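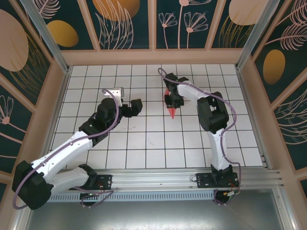 White tiles, pale pink flowers, one red-orange cone.

Quick one today, the kettle's on and I've got to be out by half past. But I said I'd write up the wall and floor choices before I forget why we made them, so.

The tiles first. Square, white, plain as you like. I wanted something with a bit of colour and got talked out of it, and I'm glad now. The grout is the thing. We went dark and thin, and it gives you that grid straight away, everything you put down on it has a line to sit against. Pale grout would have been a mistake – I did my mum's bathroom in pale grout and it was grey by December anyway, so you may as well pick your own grey and be done.

Grout colour was called Zulu on the bag, no idea why. Grustamia had it in, Brivport didn't. Brivport never has anything in. I drove there twice.

Now the walls. Dark teal with pale pink drawings on it, flowers and leaves and feathers, just line work, nothing filled in. Then big ovals over the top in gold and peach. On the roll it looked like far too much and I nearly sent it back. Hammad Baloch had the sample taped up over his desk for a fortnight and said leave it, you'll stop noticing it's loud and start noticing it's nice. Took me four days. The peach ovals are my favourite bit, the big one on the left especially.

The pattern is called Jalalach and it comes from a small place that only prints when they've got enough orders, so we waited. And waited. If you fancy it, order early and get one more length than you think. I didn't, and matching up feathers across a join when you're short is a horrible evening. There's a leaf somewhere that turns into half a flower. I'm not telling you where.

Peach panels round the edges were an afterthought. I had a tin of gloss white ready to go, and then held the lid up against the teal and it looked like a dentist's. So peach, to pick up the ovals. Two coats. Would have liked three but ran out of paint and patience at the same time. It ties the lot together much better than white would of done, and it makes the floor look cleaner too, which I didn't expect.

Corner posts are aluminium, left bare. Somebody asked if I'd paint those as well. No. They match the rail along the front and I like a bit of plain metal next to all that gold.

Money, as people always ask. I'd put aside 1000 for walls and another 1000 for the floor and went over on the walls, all down to the paper. The floor came in under. It evens out if you don't look too closely, and I'm not looking.

What I'd change: I'd seal the grout before doing anything else near it. I'd do the peach first and the paper second, not the other way about, because masking tape and new wallpaper are not freinds. And I'd cut the tiles outdoors. Dust everywhere, it was in my tea.

Still to do – a proper wipe down of the grey metal bit at the front, which shows every fingerprint, and find somewhere to keep the leftover tiles that isn't the hall. Will post the paper offcuts if anyone wants some for drawer liners, just leave a comment.

Right, kettle. Back later in the week with the lighting, if the lamp turns up.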